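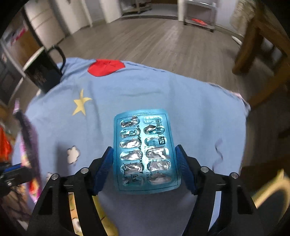

Capsule pack in the blue pads, over the blue cloth.

Fergal Hegarty came up the stairs with the second gripper under his coat like he'd stolen it. Maybe he had. I didn't ask, I was on the floor looking for a screw.

"Jaws are on," he said. "Don't pull the left one."

I pulled the left one. It held.

We had till five. My mother would be back from the clinic at five and the room had to look like a room again, chairs in, cables up, her cloth on the table straight. She knew we were building something. She thought it was a lamp.

So, quick. Pads first. The black ones we'd cut in August were useless, everything skated out of them, spoons, pens, a bar of soap that went behind the stove and is probably still there. The blue ones came from Mendent in a padded envelope with no invoice. Fergal said don't email them about it. Rubber, a bit of give. I squeezed the handle and the jaws came in, and the smell of them, like new boots.

"What do we start with?"

"What's she always dropping?"

Pills. Capsules, anyway, the teal packs with the Chinese writing that Mrs. Ó Súilleabháin brings over for her and swears by. My mother's thumbs don't close any more. She gets a pack by the edge and it goes, and then she's looking at it on the floor, and then she's looking at me to see did I see.

I got it by the bottom edge. Upright. Leaning a bit but upright.

Fergal didn't say anything. He wrote it down.

He writes everything down, it's the thing that makes him hard to live with and good to build with. Top of the page, 2018-12-06, underlined, then a column. Held. Held. Slip. Held. By the time we stopped for tea he had the total up to 1068 going back to the first cardboard jaws, and 158 of those were drops from the old pads alone, which he read out to me twice.

"I was there," I said.

"You were there for most of it."

That was a dig. I'd gone to Omora for the interview, the one I hadn't told him about till after. Glass building, free fruit. They had an arm in the lobby pouring water for visitors, never spilled, and I stood there in my good shoes thinking ours can't pick up soap. They'd said they would call. It had been nine days and my phone was on the bed face down under a bag so I wouldn't look.

"Again," Fergal said. "Quilt to bin."

I don't know why he calls it a quilt. Fine. Quilt to bin. That was the whole job, the one he'd promised the Tandero people we could show by Christmas: pick up off the bed, carry, let go over the bin, don't hit the rim. Two hands if we could. One each, because neither of us could work both and keep the wrists level. I'd take one side and he'd take the other and we'd try to be one person for the length of a rug.

We were bad at it. He leads, I lead, we bump. I clipped the table and he said mind the lace, mind the lace, and we both froze like she was in the doorway.

"Lower," he said.
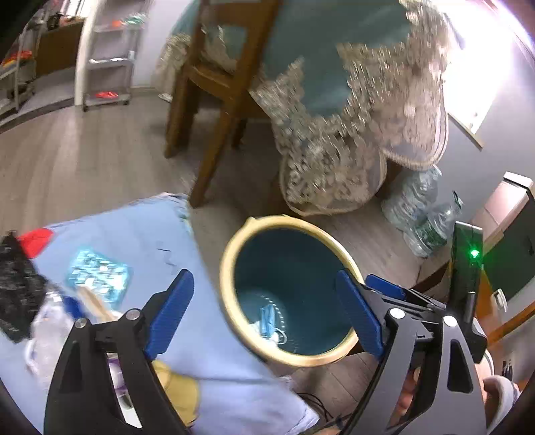

"I'm low."

"Your pad's in my pad."

"Then move your pad."

He didn't move his pad. I could hear him breathing through his nose. Somebody upstairs was running a bath, and under that, very small, a buzz. Cloth-muffled. The bed.

I kept my wrist level. I want that put down somewhere, in the column if he likes. Wrist level, eyes on the bin, and the thing buzzing away over there with the whole glass building on the end of it maybe, or maybe the dentist.

"That's yours," Fergal said.

"I know."

"Are you getting it?"

"We're in the middle of one."

It stopped. Then the one short buzz after, a voicemail. He still hadn't looked up. He had a blob of glue on his cuff and I stared at that.

"486 cables on this floor," he said, "and you'd walk through every one of them in the dark for that phone."

"There's not 486."

"Feels like it."

We opened the jaws. Whatever it was went down, a tissue I think, it made no noise at all. He reached for the pen and wrote Held and then, teh pen half dry, wrote it again over the top.

Ten to five. I did the cables. He did the chairs. Her step on the stair early, the slow one, then the rail, then the slow one, and Fergal standing there with a gripper in each hand and no coat to put them under.

"Is that the lamp?" my mother said.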